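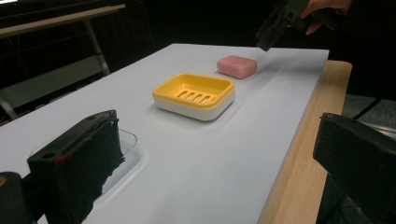
Soap and dish task, two hand-held grippers, bar still on the table.

Plokon soap packing set: README

This set holds recordings of people doing one step from the Ureo gift box line: putting a bar of soap into its two-part dish. The recordings were made with hand-held grippers at the packing tables and are used to train the arm planned for station 8. Maintained by Lise Vachon. Last edited April 20, 2021.

Contents
80 episodes, one bar and one dish each. 17 are marked "redo", meaning the packer set the bar down and picked it up again. Leave those in for training and take them out for timing.

How the work is done now
A packer places the bar in the dish, checks that it lies flat over the drainage slots, and passes the dish on for wrapping. In December a shift on this step ran the whole day without rotation. Wrist complaints from that month are the reason the step was picked first.

What changes for the packers
Station 8 stays staffed. The arm takes the placing, and the packer loads bars, looks over finished dishes and clears jams. Rotation goes to every 60 minutes, for all stations. Pay grade is the same. Packers who recorded episodes did so on paid time and could stop whenever they wanted. Names are not stored with the files.

Some packers asked whether the recordings would be used to compare their speed. They will not. The timing column is per episode only and is not shared with shift leads.

Known problems
The padding on the gripper fingers wears and frays, which changes the grip a little over a long session. Clear trays are hard to make out against the white tabletop. The pink bars are overrepresented; white bars from Bruletti came in late and only appear in the last folder.

Not covered
Wrapping, labeling, broken bars, and dishes with the tray missing from the base.

Questions and corrections go to Lise at the Plokon packing office. Please give the episode number.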